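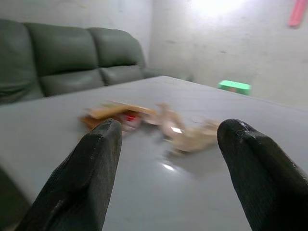 Frosted glass table top: white rings that do not go away

Steso
Member, 39 posts
Sunday, December 13, 2020

Hello all. I have a question about the care of a frosted glass table top. I bought the table in September, second hand, and the seller told me that only water and a cloth is necessary. For the first weeks this was true. Now I have two pale rings where somebody put cups of tea, and also a shiny area near one corner where I rubbed too much with the rough side of a sponge.

What I tried until now:
warm water with dish soap
white vinegar, mixed half and half with water
baking soda paste (only on one ring, I was afraid to continue)

The vinegar made the rings weaker, but when the glass dries they come back. The shiny area did not change at all. I would like to know if it is damage or only dirt, before I buy some special product.

Flurkum
Senior member, 1280 posts

Stop with the baking soda, please. Frosted glass has a surface full of very small pits, and the powder sits in them. I would guess half of what you see now is baking soda. Rinse it with a lot of plain water, more than you think you need, and dry with microfiber.

Which side is frosted, the top or the underside? If it's the underside, then your rings are on smooth glass and this is easy.

Steso
Member, 39 posts

Thank you for the fast answer. I touched it with the fingernail and the frosted side is up. My wife says I should have checked this before buying, and she is right.
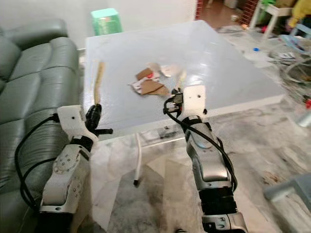
I rinsed it three times this morning as you told. One ring is now almost invisible. The other one is the same, maybe it has more milk or sugar in it. The shiny corner I can feel with the finger, it is more smooth than the rest.

Mumitham
Member, 227 posts

Smoother to the finger can be grease or wax. People put furniture polish on these tables and it fills the pits. Try rubbing alcohol on a white cloth, in a small spot first, with the window open. If the cloth comes away yellow or gray then you have your answer.

Flurkum
Senior member, 1280 posts

I would not go straight to alcohol. Some of these tops are not etched glass at all. They have a film or a sprayed coating, and alcohol can lift it. Ask the seller which one it is.

Mumitham
Member, 227 posts

I have used alcohol on sprayed glass for years with no trouble. A small spot in a corner is not going to ruin a table.

Flurkum
Senior member, 1280 posts

Your glass, maybe. I have a bathroom door with a bald patch that says something else.

Joshi
New member, 2 posts

Can I ask in the same thread, does anybody use a sealer on the frosted side? We have children and fingerprints are the bigger problem for us than rings.

Mumitham
Member, 227 posts

Yes, the kind for shower glass. It makes the frost a little darker, so be sure you like it. You have to repeat it every few months.

Steso
Member, 39 posts

I wrote to the seller. Her name is Kumudini Uddin and she was very kind. She says the glass is acid etched, without film, and that she used a spray polish "sometimes, for guests." So I tried alcohol on the shiny corner, a spot like a coin. The cloth became gray and the spot is matte again. I will do the rest tomorrow and buy coasters.

Flurkum
Senior member, 1280 posts

Fine, Mumitham wins this one. I still say ask first. Do the whole top in one go or you will see where you stopped.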